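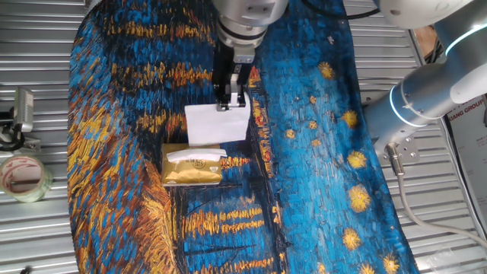 It was a little after four on a February afternoon when the arm at the Follus workshop stopped letting go of things. Tissues, mostly, which is what the crew had it working on that month, and if you've ever tried to shake a bit of static-charged tissue off your own fingers you'll have some sympathy.

The gripper closed on the sheet, lifted it, opened, and the sheet stayed put. The software, a Karpenko controller the team had been fond of for years, took the open fingers to mean the job was done and sent the arm back for the next one. By the time anyone looked up from their tea it had gone round 19 times, with a sad little wad of paper growing between the pads.

All fairly funny, until somebody reached in to pull the wad free. The arm was between cycles, sitting quite still, and it looked for all the world as if it had finished. It hadn't. It came down and caught the side of a hand — a bruise, thankfully, and a fright that lasted rather longer.

I spent two days at Follus afterwards, and what struck me was how small the gap had been. The pause between cycles was 2 seconds. The Sodis light curtain, which should have halted everything, had been switched off that morning for cleaning and left off.

The crew has since gone back through 82 hours of logs and found over 35 other pauses when a hand could have gone in. The curtain is now wired so the arm won't start without it, and the people at Wiltard, who supply the finger pads, are sending a rougher set to try.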